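Open Friday at the Stavach test kitchen

I had wanted to see inside the Stavach building ever since they moved into the old Rirora print works, and this June they finally opened the doors for a Friday afternoon. Doors at 2, a line down the steps already, and a very cheerful woman handing out paper badges. I got number 73!

We went round in small groups. Mine was led by Abelardo Escobar, who grew up in Cáceres and has strong feelings about toast (more on that later). He took us first through the storeroom, which I could have stayed in all day. They keep 259 bowls in there, shelved by size and then by color, and he let us pull out whichever ones we liked. The weights are so different! You think a bowl is a bowl until you have four of them in your hands.

Then on to the breakfast room, white walls and a big white table, with brown paper laid over it the way my grandmother used to do for painting Easter eggs. 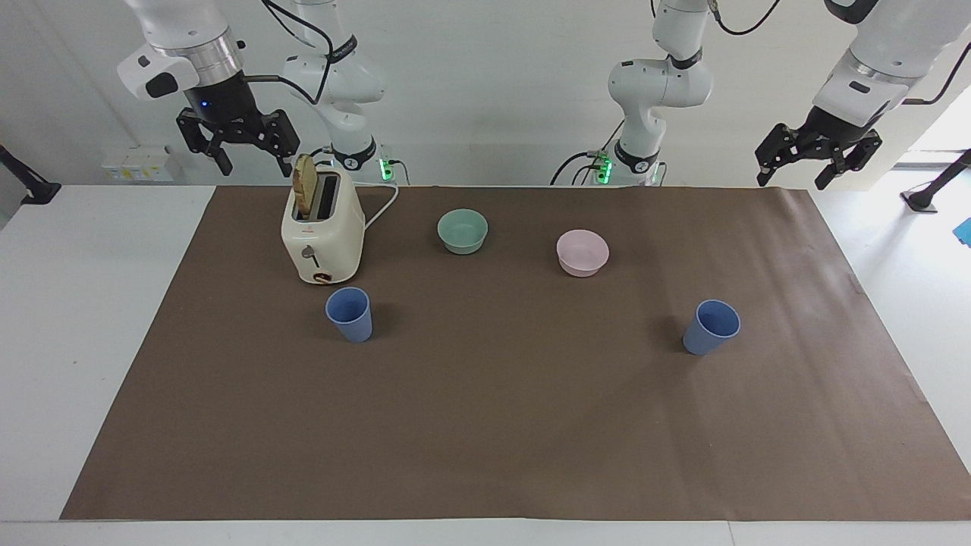 Abelardo's job is mostly breakfast. He wants to know how people lay things out when they're half awake, which hand they reach with, whether the bowl ends up closer than the cup. They can get through up to 50 layouts in a day, he told us, and the paper gets changed whenever it's too creased to lie well. Someone in our group asked if he was sick of toast by now. Absolutely not – he likes it one shade darker than most people do, eaten standing up, with olive oil and a bit of salt. I tried it at home on Saturday morning and he has a point.

I loved the colors in that room. Everything soft and chalky, pink and blue and cream against the brown, and it made me want to go home and throw out every mug I own. A man from Waltell, the housewares shop by the bridge, was in our group too, and he and Abelardo got into a long conversation about rims and how thick a cup should feel on the lip. I understood maybe half of it and enjoyed all of it.

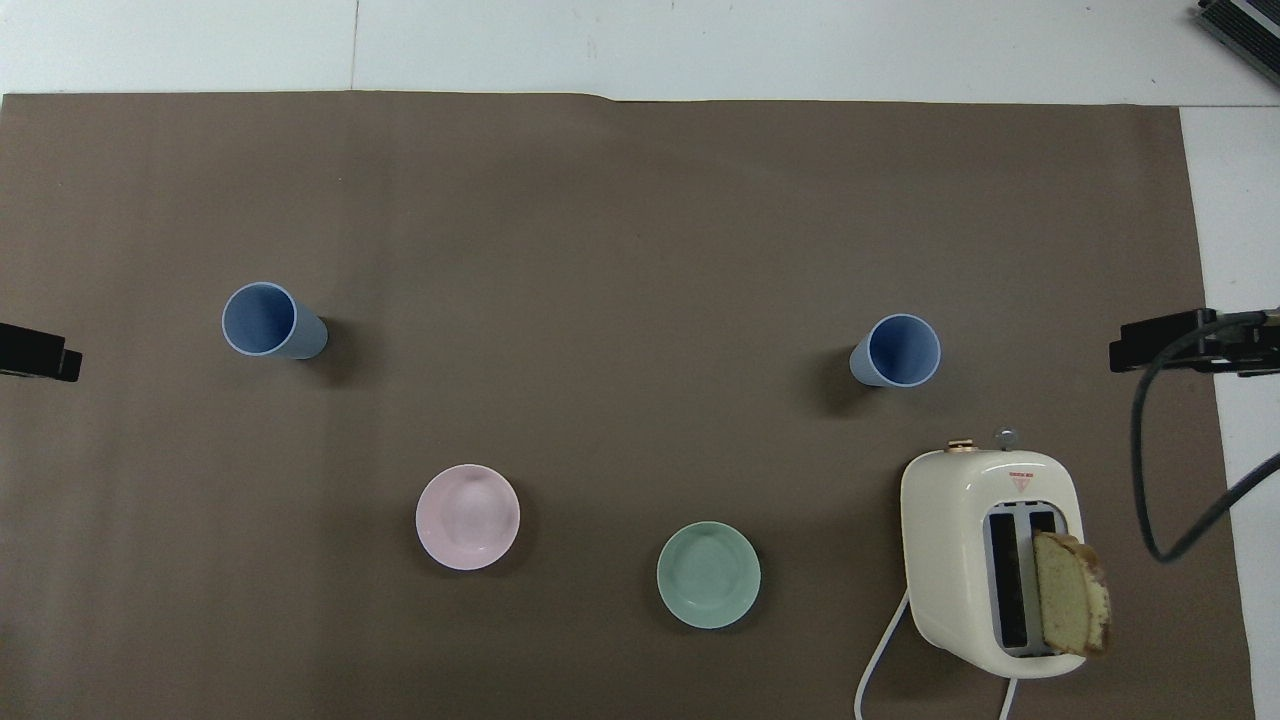
Breakfast for two on brown paper: blue cups, pastel bowls and a slice in the toaster.

After that there was coffee in the hallway and a table of seconds for sale, bowls with little glaze marks mostly. I came away with a green one, slightly lopsided, and it has had cereal in it every day since.

If they do it again next year, go early. The storeroom gets crowded by three, and parking on the print works side is hopeless, so take the bus to the bridge and walk up.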